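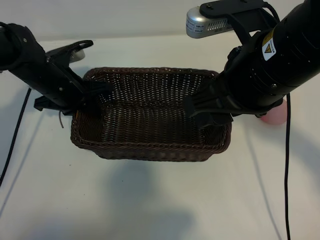 The two-arm station with the wicker basket used in the gripper comparison.

Gripper Comparison Enters Second Stage

The Vorivow Automation Laboratory has completed the first stage of its comparison of finger plates for two-arm handling. The work began in February under the direction of Hakim Sitompul and is intended to settle which plates will be fitted to all stations before the spring teaching term.

Two sets were tested. The Pusura set has flat, rigid plates and has been in regular use at the laboratory for two years. The Sandberg set is slightly narrower and has a softer contact face. Both were mounted on the same pair of arms and run from the same controller, with no change to speed or closing force between sets.

Each set was given 400 attempts at a single task: grip a woven basket by opposite sides of the rim, raise it level, hold it for five seconds and return it to the table. Woven goods were chosen at the request of partner firms in packing and retail, who report that open weave and uneven rims cause more failed grips than smooth plastic bins of the same size.

The Sandberg plates completed 94 percent of attempts and the Pusura plates 76 percent. Most failures with the Pusura set occurred during the lift, when one side slipped and the basket tilted beyond the permitted angle. Failures with the Sandberg set were fewer but took longer to clear, as the narrower tips tended to catch in the weave and had to be released by hand. Boris Sokol, who maintains the stations, has asked that release time be recorded as a separate measure in the next stage.

The overhead camera was also reviewed. Rim detection was reliable under the standard room lighting but declined when the blinds were open in the late afternoon. Exposure settings have been fixed for the remainder of the study, and 64 attempts affected by the earlier settings were repeated.

The second stage will use loaded baskets and will be run on the Edik controller, which allows the two arms to share force readings during the lift. Groups wishing to reserve the station should note that it will be unavailable in the mornings until testing is finished. Requests for afternoon use should be sent to the laboratory office. The full results table for the first stage is available to members on request.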